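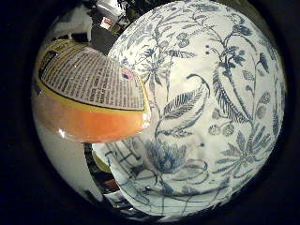

Wulport, Wednesday, June 24, 2026

Reading a Surface: notes for the fourth meeting of the pattern and ornament class

Welcome back, everyone, and thank you for the lovely leaf rubbings you turned in last time (I have pinned the best of them by the door, so do go and look!). Today we move from flat pattern to pattern on things that bulge, lean and get in each other's way on a table.

Let's start with blue on white, since so many of you asked for it. On a rounded piece of ceramic, a flower is never quite the flower that was drawn. Stems that arch gently on paper seem to stretch as they travel around the curve, and a blossom near the edge closes up like a fan. Look at the big layered bloom low down, the one rather like a lotus, and then at the spiky starburst to the right of it. Both are built from lines, and very fine ones at that, but the first has petals lying over one another and the second simply radiates. Try drawing each in 90 seconds without lifting your pencil. You will feel the difference in your wrist long before you can explain it.

Now give the can its turn. We are so used to packaging that we stop seeing it as decoration, yet a tight block of small print inside a yellow rim is as much a texture as any fern leaf. Treat the lettering as gray stripes and please don't try to copy words. The orange band is all about light: deep in one part, peachy in another, with one bright white spot that you should leave as bare paper. Glaze does something quieter, a soft band of shine that lies over the blue drawing without hiding it.

For paper, the Clusby pads in the cupboard are fine for pencil and a bit thin for wash. If you'd like to paint, take a sheet of the Honitgate and tape it down on all four sides. We have 60 minutes for the main study, with a stretch in the middle, and I'll come around to each table.

One more thing before you settle in. Clear plastic frightens people, and it needn't. A tilted cup is mostly streaks and ridges, so draw those and let the rest go. Where something orange sits behind it, put down a loose warm patch with no outline at all. Then set your pale blue patches on the white surface nearby, and keep them soft, so the cup stays the sharpest thing on your page.
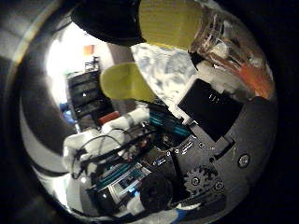 To do before next week

Choose one patterned thing and one plain thing from your own kitchen and draw them overlapping, pattern behind if you can manage it. Pages 60 to 90 of the Kikuchi reader go nicely with this, especially the part on borders. Bring the drawing even if you dislike it, and a soft eraser too.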